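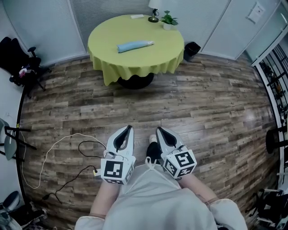 Round table with a lamp, a potted plant and a rolled blue cloth.

Category: Soft drinks | Plant-based drinks | Birch products
Reading time: 3 min
Last updated: 17 Oct 2022

Wallero is a still soft drink made from birch sap, sold in glass bottles and marketed mainly as a drink for people interested in skin care. It is made by Hadex, a small drinks company that also bottles fruit cordials and spring water. The drink is sold through health food shops, beauty salons and the company's own website.

Name

The name was chosen by the company and has no meaning in any language. It replaced an earlier working title, Pavliuk, which was used on trial labels and dropped before the drink went on general sale. Bottles carrying the trial label had a brown cap and a slightly longer neck.

Ingredients

The main ingredient is birch sap, the clear liquid that rises in the trunk of the tree at the end of winter. Sap straight from the tree looks like water and has a faint sweetness, with a slight taste of wood. It is made up almost entirely of water, with small amounts of sugars, minerals and organic acids.

Wallero is sold in three versions: plain, lemon balm, and sea buckthorn. The plain version contains sap and a little lemon juice, which is added to keep the acidity steady. The lemon balm version uses an infusion of dried leaves. Sea buckthorn juice gives the third version a cloudy orange colour, and a layer of pulp settles at the bottom if the bottle is left standing. None of the three is carbonated. No sweetener is added to the plain version, while the other two contain a small amount of apple juice concentrate.

Production

Sap is collected over a few weeks in early spring, before the leaves open. A narrow hole is drilled in the trunk, a tube is fitted and the liquid runs into a covered container. Once the buds break, the sap turns bitter and cloudy and tapping stops. The holes are left to close on their own — plugging them is no longer common practice among the growers who supply the company.

Fresh sap begins to ferment within days unless it is chilled or frozen. Hadex buys it frozen in lots of 1000 litres and thaws it as needed, so that bottling can go on outside the tapping season. After filtering, the sap is blended, heated to pasteurise it and filled into bottles while hot. Unopened bottles are kept at room temperature. An opened bottle should be stored in a fridge and finished within a few days.

Flavour varies from year to year with the weather and the source of the sap. The company blends lots from different growers to reduce the difference, although the plain version still changes noticeably between seasons.

Packaging

The standard bottle holds 264 ml. It is made of clear glass, with a paper label and a metal screw cap. Shops receive the drink in cardboard trays of 10 bottles. A larger bottle was offered for a time to salons and spas, where the drink was poured for clients before or after treatments, but it was withdrawn when most buyers returned to the smaller size.

Marketing and claims

Early advertising described Wallero as a drink that "feeds the skin from within". The wording was later removed from the label, and current packaging refers only to hydration and taste. Birch sap has a long history as a spring tonic in northern and eastern Europe, and extracts of birch are used in some shampoos and creams. Evidence that drinking the sap has an effect on the skin is limited.

People with a birch pollen allergy are advised on the label to check with a doctor or pharmacist before trying the drink.

Related products

Clukance is a facial mist from the same company, made with filtered birch sap and glycerine. It is sold in a spray bottle and is not meant for drinking. The two products were first sold together as a gift set in October, and the set has since become a regular item in the company's range. A lip balm under the Clukance name was also announced but has not gone on sale.

See also: Birch sap, Maple water, Coconut water, Facial mist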